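Toy sorting (living room)
By Guðlaug Hjaltadóttir
November

Toy sorting is the household practice of gathering small playthings from a shared room and grouping them in a container. It is most often carried out at the coffee table, where toys collect alongside snacks, cups and picture books.

Containers

Clear plastic boxes are widely used for figurines, toy vehicles and other small items, as the contents can be checked without emptying the box. Plush toys are commonly left on the sofa or kept in a separate basket. In a household survey conducted at Kamasholm, 209 families were asked where small toys were stored; nearly half named a single open box in the living room.

Method

Vernon Cormier, in his manual Tekin, divides the task into 4 stages: clearing, grouping, checking and returning. Clearing brings all items onto one hard surface. Grouping separates figures, vehicles and soft toys. Checking identifies loose parts and items that belong elsewhere, such as keychains. Soo-ah Baek omits the grouping stage for children under 3 and recommends a mixed box.

Surfaces

Stone-patterned tabletops are easy to wipe, although small dark toys can be hard to see against a black finish.

A clear storage box and assorted small toys on a dark, veined tabletop. 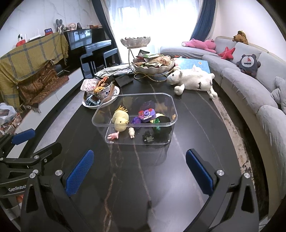
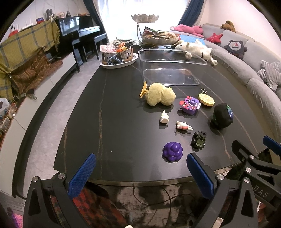
Safety

Small parts and key rings should be kept away from infants. Boxes without lids are best stored at floor level.

Related articles
Coffee table
Picture book storage
Plush toy care
Toy rotation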